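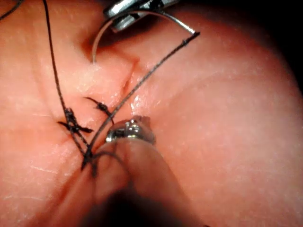 Suture practice pads, frequently asked questions

We receive many letters about our pads, and most of them ask the same things, so I have collected the answers on one page. The questions are from students, from teachers of skills courses and from people who bought a pad for the first time and are not sure how to treat it. A good first exercise is to close one short incision and to do it slowly. Look at where the point of the curved needle presses into the pad just above the upper end of the slit: the surface makes a small dimple. You should see the same dimple at home before the point goes in. If the needle slides along the top, your angle is too flat.

Which pad should I buy first?

For a beginner we recommend the Reltitz pad. It has a soft top layer and a firmer layer under it, and it forgives a needle which is pulled a little too hard. The Chin pad is thinner and tears more easily. Please buy it when you already can place 6 stitches in a row with equal distance.

How long does one pad last?

It depends on your hand. In our own test room one Reltitz pad was used for 40 closures before the old holes started to disturb the new ones. A person who pulls strongly will arrive at fewer. You may turn the pad and use the free area near the sides, but leave a finger's width from the edge, as the material opens there.

Can I cut my own incisions?

Yes. Use a fresh blade and make a short cut with one movement. Two or three small movements give a stepped edge, and then the two sides do not meet well when you tie. Cut only through the top layer for the first exercises.

The edges of my cut stay open after the first stitch. Is the pad defective?

No, this is normal. The pad has some tension in it, as skin has. Continue with the next stitch and look again when the whole cut is closed. If the edges roll inside, you have probably entered too near to the cut on one side.

Which thread is suitable?

Any braided thread of medium thickness is fine for learning knots. Braided thread holds a knot well, but it drags more in the pad, so pull it in the direction of the needle's curve and not straight up. Monofilament is smoother and has more memory. We suggest to learn it second.

Where do I hold the needle?

Take it with the tips of the needle driver, a bit behind the middle of the curve, on the side of the thread. Do not hold it at the place where the thread is attached, the needle is weakest there and it bends. Turn your wrist and let the curve do the work.

My thread always falls over the stitches I have made. What can I do?

Before each new stitch, lay the long end away to one side. When a thread passes over the closed part of the cut it is easy to catch it in the next loop. My colleague Fiorella Marras keeps a second instrument only for this purpose during her courses, and her students copy it from her.

Should the pad be wet?

A few drops of water on the top are allowed and make the needle glide better. Do not put the pad under water. Do not use oil or hand cream, the surface becomes sticky after some weeks.

How do I clean and store it?

Wipe it with a damp cloth and a little dish soap, let it dry in the air and dust it with cornstarch. Store it flat in the bag in which it came. The Ilow pads, which we stopped making in October, should also be kept away from the sun because the color fades.

Can I use old needles again?

For practice, yes, as long as the point is sharp. A dull point needs more force and teaches you a bad habit. Old needles go in a closed sharps container, never in the kitchen trash.

Do you sell to schools?

Yes. The Trilitley set is made for classrooms and is delivered in one box with spare pads. For larger orders please write to Rosalía Palacios, who prepares the offers. Our workshop can make 900 pads in one month, so for the beginning of the school year it is better to write early.

Can I return an opened pad?

Only if it has no cuts and no needle holes. Unopened pads can be returned in any case, please put the order number in the box.

Last updated Mar 21, 2021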